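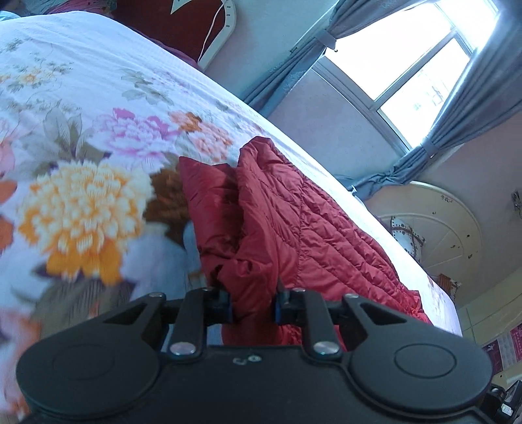 How do you store a puffy quilted jacket without crushing it flat?
Fold it loosely on a bed or other big flat surface, sleeves in first, then bottom to top, and put it in a breathable bag that still has a bit of give when you zip it. Leave the vacuum bags for spare doonas you don't care much about.

FOR IMMEDIATE RELEASE
13 October 2024

Pladero launches the Besness winter-wear storage bag, plus a free folding guide

Hi all, Aleksandra Wieczorek here from Pladero. I normally get someone else to write these, but I've been going on about jackets for so long that the team told me to sit down and do it myself. So here we are!

Today we're releasing the Besness, a soft-sided storage bag made for padded and quilted clothes. Puffers, quilted vests, those long padded coats that take up half a wardrobe, all of it. It comes in two sizes and it's on our website now, and in the Mosoti homewares shops from next week.

The whole thing started on my bed, to be honest with you. It was the end of August, I'd decided winter was over (it wasn't, I live in Ballarat), and I was trying to pack away every warm thing in the house in one go. If you own anything quilted and a bit shiny you'll know the trouble. You fold one side in, the other side puffs up. You press it down and the air goes sideways into the next channel. Then you stuff it in a tub under the bed with your boots on top, and months later out it comes with a crease down the front you could park a bike in.

I rang Hanna Kozłowski, our pattern maker, and had a good whinge. Hanna has been repairing ski gear for years and she has Opinions. Her big one is that most people fold against the stitching. If the quilting runs on a diagonal or there's a seam crossing it, she wants you to find where the garment already likes to bend and start there. Her second is that you should do it on a bed with the sheet pulled smooth, never on your knee in front of the telly, which is exactly how I'd been doing it.

We made a first bag that week out of leftover cotton. It was terrible. The zip caught on everything and the corners collapsed. We kept going, and after 12 versions we had one that the whole office wanted to take home.

What's different about it? The sides are stiff enough to stand up while you load it, so you don't need a third hand. The lid is cotton, so the air can get in and out. There's a wide flat strap inside that holds the stack in place without squeezing it, and I fought hard for that strap, so please admire it. The colours are oat, eucalypt and a dark plum I'm very keen on.

Before we settled on the final shape we sent bags out to 128 households and asked them to pack whatever padded clothes they had. I read every single reply (some of you write beautifully about your wardrobes, by the way). Kids' jackets turned out to be the surprise favourite. You can roll small ones and stand them up in a row, and the kids can find their own. A few people asked for a handle on the short end so it could be pulled down from a high shelf, and that went straight in.

With the bag comes the folding guide, which we've called Erine after Hanna's nan, who taught her to fold. It's a printed card, and you can also download it free from our website even if you never buy a thing from us. Here's the short version for a quilted jacket:

Wash or air it first and let it dry right through.
Do up the zip and empty the pockets. Check the inside one too.
Lay it out face down on the bed and smooth it from the middle to the edges.
Bring the sleeves in across the back.
Fold the bottom up to the shoulders, once for a short jacket and twice for a long one.
Let it sit for a minute and breathe out before you lift it.
Heaviest at the bottom of the bag, shiniest on top.

If you've got a hooded one, tuck the hood in before you start on the sleeves. Hanna says after. We have agreed to print both.

Pricing: the Besness regular is $172 for a set of two, and the long coat set is $188. Replacement straps are sold separately, and if your zip goes we'll fix it, just post the bag back to us.

Both of us are up for a chat, and Hanna will happily fold a coat for you on camera or over the phone (I've heard her do it over the phone). Sample bags can go out to home and lifestyle editors the same day you ask. Get in touch through the media page on the Pladero website and tell us which colour you'd like. There's not much plum left in the sample cupboard.

Aleksandra Wieczorek
Founder, Pladero

ENDS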